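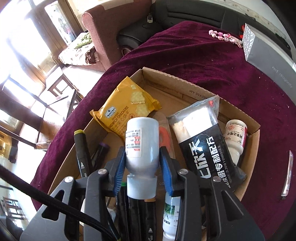 ANNESS, Sep 12, 2019

The bottle goes in cap down, held between two ridged blue pads. Under it the carton already has markers, another white bottle and a packet of cheese sandwich crackers in it. At Sevodik, which packs small mixed orders for online shops, this is called a mess box, and it is what the packers now spend much of their shift on.

Dagmar Štěpánek packed by hand until February. She had a target of 300 boxes a shift and a scanner on her wrist. Now she works a hand-held gripper, picking things up and putting them down while a camera on the tool records each move. The recordings go to Grirnitent, the company building the arms that Sevodik plans to install at its Zelenák warehouse.

"My hands know how to turn a bottle," she says. "With this I had to learn it over. The first week I dropped everything."

The gripper is slower than fingers, and the pay had to change with it. Packers used to earn a bonus per box. They now get a flat hourly rate, slightly above what most of them made before. The fastest packers lost money in the switch, and two of them left.

Much of the work is done away from the packing line, in ordinary rooms with sofas and daylight from the windows. Grirnitent wanted varied backgrounds and uneven light. Štěpánek likes the quiet. She misses the radio.

Long, thin items were her first real progress. An art marker can be taken by the barrel if the jaws are lined up before they close, and she now teaches that to new people. Bags are harder. A clear plastic bag slides over whatever is under it, and the jaws often come up with a pinch of film.
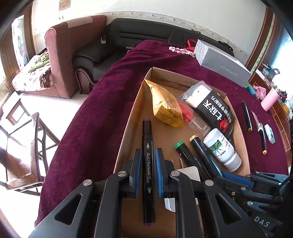
What happens after the recordings

Grirnitent has asked for 3,000 hours. When they are done, the first arms go in at Zelenák, on the night shift, where Sevodik has trouble hiring. The company says day packers will keep their jobs through the first year and has put that in writing. It has made no promise for the year after.

Some packers have signed up for a course in running and clearing the arms. Štěpánek is on the list. She asked whether the course would be held in paid hours, and she is still waiting for an answer.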